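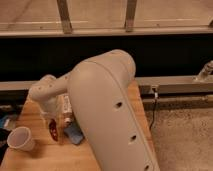
Jendach replied first, before the post had been up an hour, and asked whether the arm was being driven by saved joint positions or by coordinates, as the fix differs.

Club arm stops short of the cup
Posted by Stuvero, Wednesday, April 8, 2020

Our student project is pick and place with a paper cup. The program ran fine in September. Now the gripper closes too early on most tries. We use saved joint positions, 233 of them. Do we have to teach them all again?

Siqueira
No. Check the home position first. If home is off, every saved point is off by the same joint angles. Re-zero, run one point at slow speed and measure the gap. Also mark the table legs on the floor with tape. Ours got bumped between classes and we lost a week.

Jodero
had same thing, we put the wait at 500 ms before closing and it was ok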